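Teleoperation of a Two-Armed Robot: Project Report
Kimie Tanabe and Florencio Barrios

3. Recording the demonstrations

The operator drove both arms remotely while a second student reset the table. We planned 300 demonstrations of the trowel task and split them into blocks of 18. New operators practiced for two days before their runs were kept.

Saturnino Peñalver found that most rejected runs came from closing the fingers too early. From May on we asked operators to pause over the handle first. 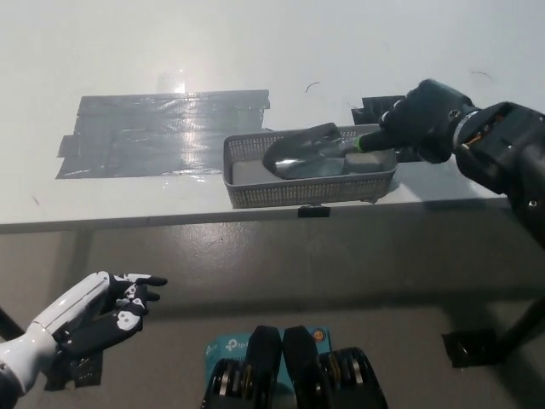
Figure 4. Right hand gripping the trowel handle at the basket.

Runs with a dropped trowel were saved in a separate folder.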